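Our Gallery: the Bench at Stondon

Welcome to the gallery of our small workshop in Stondon. We repair and rebuild control boxes for old machines, and we also keep a table for learning, where beginners come to practise with buttons, switches and covers. The evening course has 10 lessons and the group is never bigger than 9, so everybody gets time with the tools. Please click on the picture to make it larger.

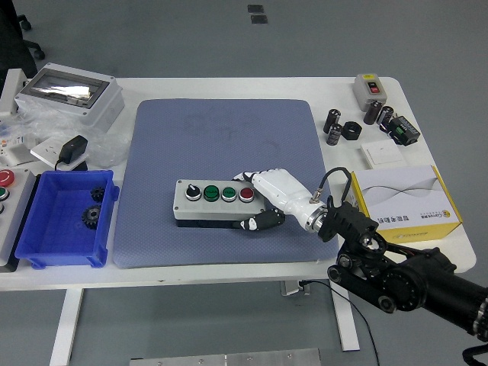 Push-button boxes are the first subject of the course, and for many people they stay the favourite one. A beginner learns the name of each part, then how to open the housing, and after this how to change a contact block without losing the small screws. The box on the mat is a good one to start with, because it has four different positions to think about: a black selector knob, two green buttons and a red one at the end of the row. We ask everybody to draw the row on paper before they touch a screwdriver. The blue bin on the left is for gears, which come in a later lesson.

Most of our spare buttons come from Lulis in Adthorpe. They send them in bags of 12 and the delivery is quick. The padded mat should be wiped at the end of the lesson, with a damp cloth only, please.

The next course begins in April. A lesson takes two hours with a pause of 30 minutes, and tea is included. To book a place, please use the contact form on this site.

Text and page: Rampersad Workshop, Stondon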